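Los miércoles en Vivemell se empieza con café y con bronca, me avisa Ginette Wong nada más abrirme la puerta. La bronca es cariñosa: ese día se reparten los turnos de la semana y todo el mundo quiere la mesa del fondo (la que tiene ventana, claro).

Ginette lleva 19 años preparando pedidos de piezas pequeñas y ahora coordina a 31 personas. Yo venía con mis preguntas muy ordenaditas y me duraron cinco minutos, porque ella habla como trabaja, deprisa y saltando de una cosa a otra.

«Cuando nos dijeron que Skatlow venía a montar los brazos, yo fui la primera en torcer el gesto», me cuenta. «Pensé: a mí me mandan a casa en noviembre. Y en noviembre estaba haciendo horas extra, fíjate tú, enseñando a la gente a manejarlos.»

Antes una persona movía hasta 4.000 cajitas por turno. Ella se toca la muñeca derecha mientras lo dice. «Esto me lo dejó aquel puesto. Ahora las cajas las acerca y las coloca la pinza, y nosotras miramos lo que va dentro, que era lo que nunca daba tiempo a mirar bien.»

¿Y todo el mundo tan contento? Pues no, y se lo agradezco a Ginette, que no me vende la moto. Dos compañeras pidieron el traslado a Florno, el otro almacén, donde todavía se hace todo a mano. «Decían que aquí ya no se charla. Y algo de razón tienen, ¿eh? Antes íbamos las cuatro al mismo ritmo y nos contábamos la vida. Ahora cada una está pendiente de su pantalla.»

Lo que peor lleva es el programa, que se llama Fakir y que según ella hace honor al nombre. «Si cambias la caja un poco de sitio, a veces hay que volver a enseñarle el punto. ¡Y te pide tres contraseñas!»

Le pregunto si volvería atrás. Se lo piensa bastante, más de lo que yo esperaba.

«A las cajas, no. A la charla sí. Ya he pedido que nos junten las mesas otra vez, a ver qué dicen.»

Me quedé un rato más junto a las mesas, hasta que a las once sonó el timbre del descanso. 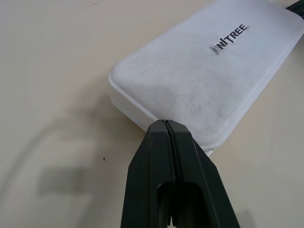

Última modificación de esta página: miércoles, 17:40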